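Old office tower: swapping the drive and giving it a clean

Quick one, typed up between jobs. These are for the older desktop towers people hang on to, the kind with the drive sitting in a plastic caddy inside the case. Takes under an hour if you don't lose a screw.

Before you open it

Copy off anything you want. Photos, tax stuff, browser bookmarks. People forget bookmarks.

Shut down properly, not sleep. Pull the power cord. Then hold the power button in for 6 seconds or so to drain what's left. Monitor cable, keyboard, everything off the back.

Take a phone picture of the back first if you have a lot plugged in. And another one of the inside as soon as the panel's off. You will want it later.

Lay the tower on its side, open side up. Don't work on it standing. Screws drop straight down into the case and you'll be shaking it over a towel like I did with the old Virnum one last December.

Touch bare metal on the case before you touch anything else. Not carpet under you if you can help it. No wool sweater.

Getting the drive out

Two plugs on the drive – power and data. Pull by the plug, never by the wire. Some data plugs have a little metal clip you have to press, so look before you tug. If it wont budge, stop and look again.

Tuck the loose wires to one side so they don't snag when the drive moves. Then squeeze the caddy where it latches and slide it out straight. Straight! Twisting is how the tabs snap, and a replacement caddy can be a pain to find. Keep the drive flat in your hand and don't set it down hard.
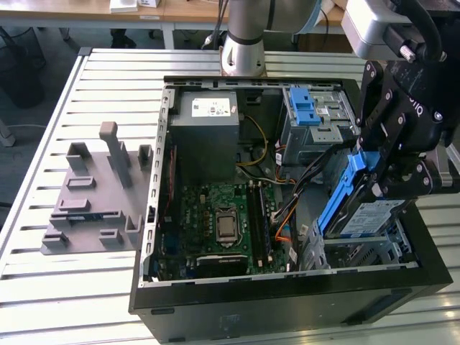

Asnakech Berhe wrote in to say she always puts a strip of masking tape on the old drive and writes the date and whose computer it came out of, before it goes anywhere near a shelf. She has a drawer at Terkgate full of ones from before she started doing that and no idea what's on any of them.

Good tip, I do it now too. Pencil smears, use a marker. Don't cover the label, you may need the model number.

While it's open

Clean it now, you won't open it again for years.

Canned air, short bursts, can upright. Hold the fan blades still with a finger so they don't spin up. Soft paintbrush for the vent slots, a cheap one about an inch wide is plenty. Dry brush only. No vacuum nozzle on the board.

Leave the power supply closed. Blow through the vents from outside and that's it.

Press on the memory sticks gently, both ends. If a latch is up, it isnt seated.

Putting it back

New drive into the caddy, same way round as the old one. Check your photo. Slide in till it clicks. Data plug, power plug – both only go in one way, so don't force them.

Keep wires clear of the fans. Then plug in and test BEFORE the panel goes back on, hands out of the case. If the computer doesn't see the drive, power off, unplug at the wall, push both plugs in again. Usually that.

Screws go in an egg carton, by the way. One cup per step, left to right.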